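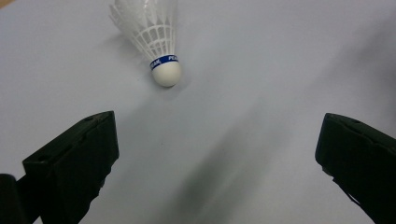 A shuttlecock on the tabletop, one of the items in Nutar's tidying trials.

Updated February, 4:40 p.m.
Shares 13

NUTAR PUBLISHES CHORE TRIAL RESULTS: PICKING UP IS CLOSE, PUTTING AWAY IS NOT

For immediate release. Short version first, full tables to follow when they're cleaned up.

Nutar today put out the first results from Fragkou, its project on small household and shop-floor chores. The question was a plain one. Can a machine do the boring stuff yet? Clearing a table. Putting loose items back in the tray they came from. Restocking a bin at the end of a shift. Nine chores in all, 330 attempts logged by the arm in this round, all of them unassisted once the start button was pressed.

Of those, 112 were finished start to finish to the standard a store manager would accept. The rest stopped part way, or finished with the item in the wrong spot, or the item on the floor. We are publishing the whole set including the bad ones.

What went well: flat, stiff things. Boxes, tape rolls, hard plastic cases. Picking up a single item from a clear table is in decent shape and we expect to quote a service time for it later this year.

What did not: anything light with an odd shape. Shuttlecocks are a good test of this and they're on the list for a reason, a sporting goods stockroom is full of them. Round and firm at one end, open and springy at the other. Squeeze the skirt and it bends. Grab the base at a bad angle and it rolls. People handle these without looking. The arm needs to be shown, over and over, which is where the hand-guided sessions come in. An operator does the chore with a pair of hand-held grippers and the software learns from the recording.

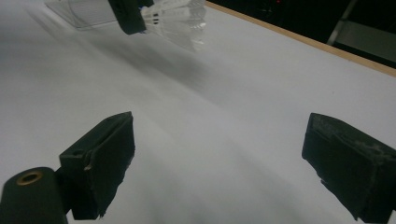

Stepan Levchenko would like everyone to calm down about timelines. Picking a thing up is maybe a third of a chore, he said when asked for comment, and the other two thirds are knowing where it goes and noticing when it didn't get there. He added that he still empties his own dishwasher and expects to for a good while.

Nutar agrees with most of that. The gap between a person using the grippers and the arm working by itself is the main finding of the round. With a person guiding, all nine chores can be done, slowly. Take the person away and the failures pile up at the same two points, the turn before placing and the let-go. Clear containers made it worse. The arm had trouble telling where the rim was and would let go early.

Also worth saying, the people doing the guiding found it tiring. Wrists mostly. Sessions were shortened half way thru the round and a lighter handle is being drawn up now.

Speed. Not good. A stock clerk beat the arm on every chore we timed, by a lot, and the clerk was also answering questions from the next aisle. We don't have a figure we trust yet so none is given here. 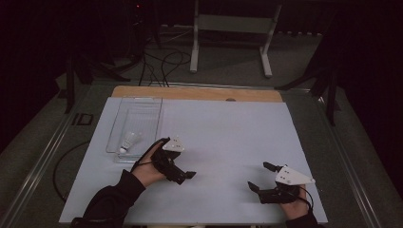
Two hand-held grippers at the board, with a shuttlecock in the clear tray.

WHAT'S NEXT

The second round adds soft goods (socks, dish towels, wrist bands) and two handed jobs like holding a bag open while something goes in. Zistusard, the planning software behind Fragkou, gets an update before then so that the arm checks its own work before calling a chore done. In this round it did not check, and marked several failed attempts as complete. Those have been corrected by hand in the published set.

Stores asking whether to buy now: we would wait, unless the job is boxes on a clear table and you have the floor space. Households, wait longer. There is no home version and no price for one, please stop emailing sales about it.

Demo requests from shops and stockrooms are open through the end of the month. Bring your own items, the wierder the better. Press wanting the raw attempt logs should ask for the Fragkou round one set by name.

Comments 9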